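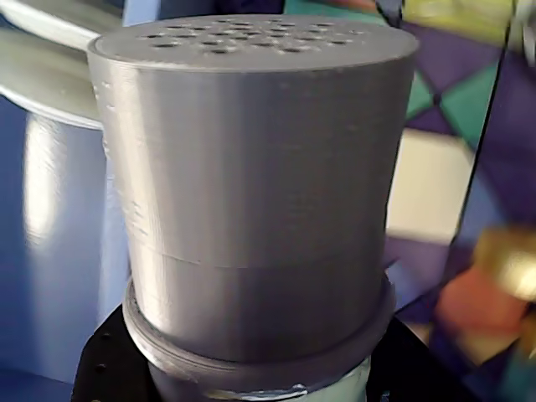 Item 2: grey printed canister, perforated lid, seated in its collar.

Filed under: Minutes / Play Kitchen Group / Fixtures and Small Parts

MINUTES OF THE FIXTURES MEETING, PLAY KITCHEN GROUP
Wekance, upper workroom
Monday, start 10.15

1. Minutes of the previous meeting
Accepted with one correction. Under "Cookware" the entry for part 1118 should read "canister, grey, printed" and not "shaker, salt". The correction has been entered on the parts register. The name "shaker" is to be dropped from labels until the use of the part is settled (see item 4).

2. Canister, part 1118
The meeting reviewed the surface. Layer lines are fine and were accepted as they stand. The raised bumps on the side wall were not accepted. They are rough to the touch and hold dust when the part is wiped. Two remedies were put forward: sanding by hand, or moving the start point of each layer when the part is next printed. The second was preferred. Sanding leaves a dull patch on this filament.

The seam in the lower part of the body was discussed at length. The step is small. It was agreed to leave the seam where it is, and to record the fit between the upper and lower sections on the drawing, which at present shows the body as a single piece.

Holes in the lid: no change to the pattern. The edges of the holes are to be cleared with a hand drill before a part is issued.

3. Kitchen unit, layout of the worktop
Inum had asked in writing whether tall items should be kept off the hob. The present layout was tabled.
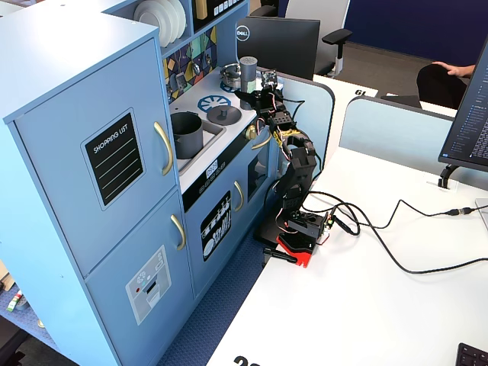
Fig. 2. Blue kitchen unit, with canister and metal pot towards the back of the hob, cooking pot in the sink.

Points raised:
- The canister standing in front of the metal pot makes the pot awkward to lift out by its handle. Either the pot comes forward or the canister goes to the shelf with the plates.
- The shelf is the tidier place, but its clear height has not been measured. To be measured before any decision.
- The dark grey pot may stay in the sink. There is nowhere else for it if both burners are to be kept clear.
- The backsplash hook is too small for the present cookware. Palacios to be asked for a larger hook in the same grey.
- Door handles: the gold finish was queried by Flastach on grounds of wear. No wear has been reported. No action.
- The shopping list panel on the upper refrigerator door is to be left blank between sessions.

Order 1339 (replacement handles) is therefore put on hold.

4. Use of the canister
It was proposed that the canister be described as a seasoning shaker in the unit's contents list. The objection was that it stands tall beside the cookware and reads more as a storage jar. Not resolved. Carried to the next meeting.

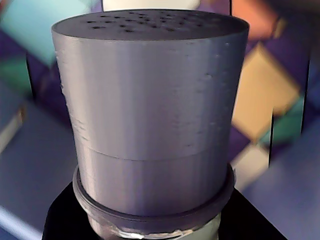 Can the canister be washed together with the toy plates?
The canister should be wiped with a damp cloth and left to dry standing up, as water can get into the seam and stay there. The plates may be washed in warm water as before.

5. Actions
Inum: measure the shelf, report by the end of February.
Palacios: quote for hook, three off.
Wekance: amend the drawing for 1118, adding the seam and the fit. Reprint with the layer start moved.
Flastach: no action.

6. Any other business
The contents list still carries the old title on its second page. To be corrected with the next issue.

Meeting closed 11.40.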